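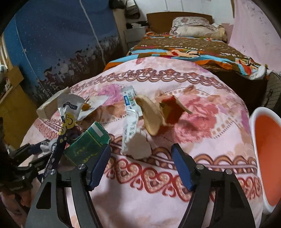 ¡Qué ganas tenía de abrir esta galería! En Trollitz, mi cuarto de alquiler, junio es el mes de vaciar mochilas, y todo acaba siempre en el mismo sitio – la cama. Sobre la manta de rosas han caído una cajita verde, una bolsa de papel marrón aplastada y un cordón azul marino con puntitos blancos, ¡que ese sí se queda!

La manta me la regaló Pei-shan Chou hace casi 4 años y me sigue encantando, con sus cenefas granates y esos corazones – alegra hasta la limpieza más pesada.

Buscar en la galería...
Inicio Cuartos Mantas Orden
Contacto | © Cinska | Volver arriba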